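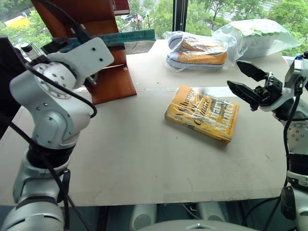

The Lunham library will open on Sunday afternoons again starting in May, after a winter of bake sales, raffle tickets and one very long potluck that people in town are still talking about.

It has been closed on Sundays for so long that some of the younger families didn't know it had ever been any different. Huia Bolger, who runs the front desk and has done so through two changes of carpet, remembers it as the busiest day of the week. "You'd have the whole table by the window taken up with the crossword people, and then the kids underneath it," she said. "I used to go home with a headache and I'd give anything to have one of those headaches again."

The new hours are 1 p.m. to 5 p.m. and will run through the end of the year, when the town will look at the numbers and decide whether to keep going. Saturday hours stay the same.

Getting here took a good deal of asking. A petition went around last fall, mostly by way of a clipboard left on the counter at the Maihi Bakery, and it came back with 385 signatures and a fair amount of frosting. The town agreed to pay for heat and lights if residents could cover the first stretch of staffing, and that's when the raffles started. There was a quilt, there was a side of beef, and there was a weekend at a cabin on Ostari Lake that was won by a man who already lives on Ostari Lake (he gave it to his sister, and we hear she had a lovely time).

Ewan Tomoana, who teaches fourth grade and has been pushing for this longer than just about anybody, said what he wants most is somewhere warm for kids to finish their homework before Monday. He has 17 students this year who ride the bus in from the far side of the lake, and for a lot of them the library is the only place with a decent internet connection and a grown-up who'll help with fractions. The bus won't be running on Sundays, of course, so parents are putting together a carpool list. If you have room in your car, the sheet is at the front desk.

The first Sunday will have a bit of a party feel to it. Jarrah Pryor is bringing his accordion, story time for the little ones is at 1:30, and the book sale in the basement will be on all afternoon, with paperbacks at a quarter and hardcovers at a dollar. There are 83 boxes down there by Huia's tally, a good many of them from the old Whitelaw house on Mill Road, which was cleared out over the winter. Brodie Whitelaw says his grandmother never threw away a mystery novel in her life, and that he and his brother Ewan carried every last one of them down the stairs and would be very grateful not to carry any of them back up.

Overdue books can come home that day too, with no fine and no questions. Huia has a list of 13 that have been out for more than ten years, including a guide to raising geese that she would dearly like to see again. She knows who has it.

Coffee and lemon bars will be in the side room. Please use the parking lot behind the church until the 11 o'clock crowd has gone home, and come in by the side door if you have a stroller, as the front steps are still being fixed.

Anyone who would like to help at the desk on a Sunday can call the library or stop in and ask for Huia.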